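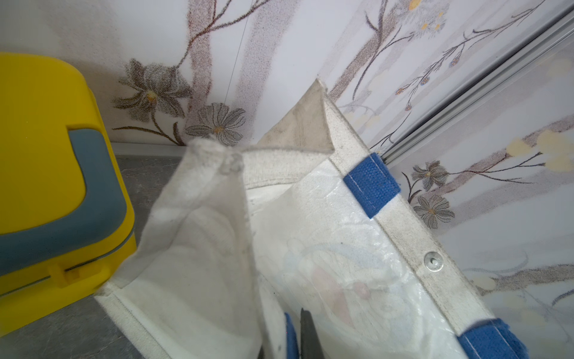
Wrist camera view from the tote bag task, with the tip of one gripper finger at the bag opening.

Rovonholm Manipulation Program
Demonstration Working Group
Minutes of the meeting held by video conference, Jan 3, 2021

Present: representatives of the Rovonholm laboratory (chair and minutes), the Comar software team, the Cáceres recording site and the Plilton recording site.
Apologies: the Comar hardware representative.

1. Opening and minutes of the previous meeting

The chair opened the meeting and confirmed that a quorum was present. The minutes of the previous meeting were approved with one correction. Under the item on operator training, "hand guiding" should read "remote control" in the second paragraph. The Cáceres site asked that the corrected version replace the one in the shared folder, and this was agreed.

2. Matters arising

The revised consent form for operators has been translated and is in use at both recording sites. The open question on storage of audio remains with the Comar team. No audio is to be kept until that question is closed.

The spare leader arm requested by Plilton has not been shipped. Rovonholm will confirm a delivery date in writing.

3. Status of demonstrations

The Comar team reported that 589 demonstrations have passed review since September. These cover the bag tasks, the case tasks and the drawer tasks. Demonstrations recorded by hand guiding and those recorded by remote control are held in the same store but carry separate labels. The working group asked that the labels be kept separate in all reports, as the two methods do not give the same motion near contact.

Plilton noted that hand-guided recordings remain faster for an operator to learn. The difficulty is that the operator's own hands and sleeves enter the wrist camera view, and a recording of that kind is of limited use for training from images. Cáceres reported that most of its operators now prefer remote control for any task that involves cloth.

The chair asked whether hand guiding should be withdrawn for cloth tasks altogether. After discussion it was agreed to keep it for teaching starting positions only, and to record all cloth handling by remote control.

4. Tote bag task

4.1 Grasp on the bag opening

The group reviewed the current instruction for the tote bag task. The operator is asked to bring one finger into the opening, close on a single layer of canvas, and lift far enough for the opening to stay clear. The written instruction does not say which part of the rim is to be used, and operators have made their own choice.

Comar stated that variety in the grasp point is welcome, but that the reviewer must be able to tell what the operator was trying to do. In the wrist view the finger tip sits low, close to the bottom of the picture, and the folds of the bag can hide whether one layer or more has been taken. Reviewers have been settling this from the later part of each recording, which is slow.

Cáceres proposed a short pause after the gripper closes and before the lift. Plilton objected that a pause inserted for the reviewer would be learned by the robot as part of the task. The Comar team shared this concern. It was agreed that no pause will be added. The operator will instead press the marker pedal at the moment of closing, and the marker will be stored beside the recording without changing the motion.

4.2 Straps

The blue webbing straps on the bag stand out well against the white canvas, and several operators have asked whether they may be used as a handle for lifting. The present instruction is silent on the point. The group agreed that lifting by a strap is a different task and should be recorded under its own name. In the existing task, contact with a strap is allowed, but the lift must be made from the fabric.

Plilton asked how a recording should be treated when the gripper closes on canvas and strap together at the stitched seam. Following discussion, such recordings will be kept if the bag opens as intended and the operator adds the note "seam grasp."

4.3 Reflections from the laminated panel

The glossy plastic over the printed side of the bag produces strong highlights in the wrist camera. Comar reported that these highlights shift as the wrist turns, and that the automatic focus check has been marking good recordings as faulty. The print under the plastic is also washed out by the glare.

Cáceres suggested turning the laminated side away from the light source. Comar asked that this not be done, as the finished system will be expected to handle shiny surfaces wherever they face. The focus check will be adjusted. Recordings already marked as faulty on this ground will be returned to the review queue, and operators need not repeat them.

4.4 Wear on the bag

It was noted that the canvas shows gray smudges along its edges and seams and that the rim is slightly frayed. The group saw no reason to replace the bag. A second bag of plain canvas will be bought by Rovonholm so that the task does not rest on a single object. The existing bag is not to be washed or pressed, as a change in stiffness would make older and newer recordings hard to compare.

5. Background and nearby objects

The Comar team raised the question of patterned backgrounds. The floral wallpaper behind the tote bag includes branches, gray flowers and small blossoms, some of which fall directly behind the bag's edge in the wrist view. An early training run on plain backgrounds only had done poorly when moved to a patterned one, and Comar therefore wishes to keep the wallpaper in use and to add further patterns.

Plilton asked whether the yellow case with the gray-blue handle should be moved farther from the bag. It stands close by, and on some approach paths the arm has to be steered around it. The group agreed that the case may remain. Operators should vary its position between recordings and leave it still during them. Where the arm touches the case, the recording should be kept and the contact noted, unless the case is pushed into the bag.

The chair recalled that the case is itself the object of a separate task, in which the latch is opened under remote control. Sites were asked to select the correct task name before starting. A number of latch recordings had been filed under the bag task and had to be moved by hand.

6. Remote control equipment

6.1 Delay

Cáceres reported a delay of around 60 milliseconds between the leader arm and the robot arm when the recorder is writing to the network drive. Operators feel this most when closing on thin material, and tend to overshoot. Comar recommended writing to the local disk during the session and copying the files afterward. Both sites will change to this method.

6.2 Force feedback

The leader arm gives no sense of resistance at the fingers. Operators judge the grip by eye, from the wrist view and from their direct view of the robot. Plilton has tried a simple tone that rises with motor current and found it helpful for canvas, less so for hard plastic. The group supported a longer trial, on condition that each recording states whether the tone was in use.

6.3 Camera mount

The wrist camera mount at Plilton has worked loose more than once. The operator is to check the mount before each session by moving the gripper to the reference pose and comparing the view with the stored picture. If the finger tip does not appear in the expected place, recording is not to begin.

7. Operator hours and training

The group confirmed the limit of 2 hours of remote control in one sitting. Cáceres asked that the limit be read to include practice time, and this was accepted.

New operators will complete 8 practice demonstrations of the tote bag task before their recordings are submitted for review. Practice recordings will be stored apart and will not be used for training. Failed attempts by trained operators, on the other hand, are to be kept. Comar repeated that failures are of value when the operator recovers and completes the task, and asked sites to stop deleting them.

Plilton requested written guidance on what counts as a recovery. The Comar team will supply a draft.

8. Actions

Rovonholm: replace the previous minutes with the corrected version; confirm the delivery date of the spare leader arm; purchase a plain canvas bag.

Comar: adjust the focus check and return the affected recordings to the review queue; add the pedal marker to the recorder; draft the guidance on recoveries; report on storage of audio.

Cáceres: change to local disk recording; revise the tote bag instruction to reflect items 4.1 and 4.2 and circulate it for comment.

Plilton: change to local disk recording; repair the camera mount; continue the trial of the grip tone and bring results to the group.

9. Any other business

Cáceres asked whether visitors may try the leader arm during open hours. The chair replied that this is allowed with the recorder switched off and a trained operator at the stop button.

10. Next meeting

The date of the next meeting will be set once the revised tote bag instruction has been circulated. Items for the agenda should be sent to the chair in writing.

The chair closed the meeting.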